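Surnton Toy Library – Frequently Asked Questions

Joining

Who can join?

Anyone who lives or works in Surnton, Dzene or the villages along the Skuvach road. You don't need to be a parent. Plenty of our members are grandparents, foster carers and people who run play sessions from home. Bring one proof of address and fill in the form at the desk. Your card is ready the same day.

What does it cost?

Membership is free. We charge a deposit of 66 for large items such as play kitchens, slides and ride-on cars, and you get it back when the item comes home complete. Small sets have no deposit.

How many things can I borrow at once?

Up to 4 items per card. A boxed set counts as one item, however many pieces it has. Home play groups can ask for a group card, which has a higher limit and a longer loan.

How long can I keep them?

Four weeks, with one renewal if there is no waiting list. Group cards run for 90 days. You can renew at the desk, by phone, or by replying to the reminder email.

Borrowing

Can I see what you have before I visit?

Yes. The catalog lists more than 700 items, sorted by age and by type. Not every listing has a photo yet. If a set has no photo and you want to know what is in it, ask us and we will read you the contents card over the phone.

Can I reserve something?

Yes, with your card number. We hold reserved items until closing time on the Friday after they come in. After that they go to the next person on the list. Seasonal things such as sand and water tables get long lists from April onward, so put your name down early.

What is the most borrowed type of set?

Pretend food, and it has been for years. Children start putting play food in and out of containers well before they can follow a story, and the same pieces still get used later for shops, restaurants and picnics.

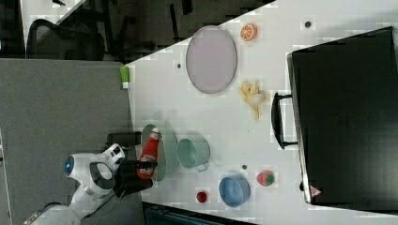
Construction sets come second, then dressing-up clothes. Puzzles are borrowed less than they used to be, but the people who like them take them out steadily, and we keep buying a few new ones each year.

Which set should I start with?

For a child under two, take something with a few large pieces. From two to four, a small set with a clear theme works well: a breakfast, a doctor's bag, a farm. Over four, children tend to mix sets together, and it matters less which one you choose. Kadri Grīnberga is at the desk most mornings and is happy to go through the shelves with you.

Do you lend to children with extra support needs?

Yes. There is a separate shelf of switch toys, weighted items and sets with easy-grip handles. Loans from that shelf can be renewed as many times as you like. You don't need a letter or a referral.

Using the toys at home

Do I need to keep sets separate?

Not while they are with you. Mix them as much as you want, including with your own toys. We only ask that they are sorted back into the right boxes before you return them. Each box has a contents card inside the lid – please don't take the card out.

My child only wants to tip everything onto the floor. Is that a waste of a loan?

No. Tipping out, filling up and carrying around is how young children play. Put half the pieces away and swap them over after a few days if the mess gets to be too much.

Is there a right way to play with a pretend kitchen?

No. If you want to join in, the easiest way is to be a customer and wait to be served. Try not to ask for the names of things all the time. We asked members how they handle this at home and have printed two of the answers.
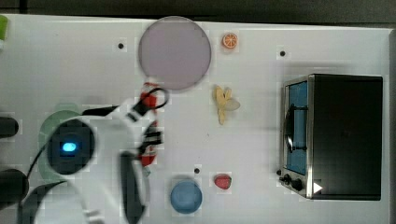 Normunds Lūse: We stopped correcting. My daughter served soup with the bread in it and the phone in it for most of the winter, and I ate it every evening. She talks far more during these games now than she did when I was asking her what color the carrot was.

Sarmīte Paulauskas: I order something she doesn't have. Then she has to decide what to give me instead, and we can go on like that until dinner.

If you have an answer of your own, leave it at the desk or send it by email. We change the printed ones a few times a year.

Cleaning and returns

Do I have to clean things before I return them?

Please do. Hard plastic can be washed in warm water with dish soap and dried with a towel. Wood should be wiped with a damp cloth and never soaked. Fabric items have their own washing instructions on the contents card. Don't use bleach on anything.

Do you clean them as well?

Yes. Everything is washed or wiped again and checked against its contents card before it goes back on the shelf. This is why a returned item may show as unavailable for a day or two.

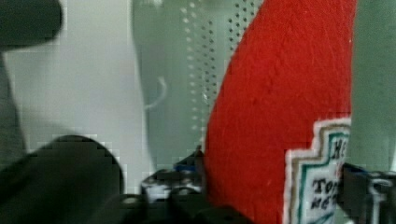
Items with batteries are tested at the same time. We lend them with working batteries and ask you to replace any that run out while the toy is with you.

What if a piece is missing?

Tell us when you return the set. Most missing pieces turn up under a sofa within a week or two, and you can drop them in the return box whenever you find them. There is no charge for a single small piece. If a set can't be used without the missing part, we may ask you to pay for a replacement.

What if something breaks?

Toys wear out, and we expect that. Bring back all the parts, even the broken ones. Rasmus Mets repairs what can be repaired. Please don't glue anything yourself.

Can I return things when you are closed?

Small boxed sets can go in the return box by the side door on Sidon Street. Large items have to come back during opening hours so that the deposit can be refunded.

Donations

Do you take used toys?

We take complete, clean toys in good condition. We can't take soft toys, car seats, or anything with a damaged cord. Call before bringing large items, as storage is limited and we sometimes have to say no.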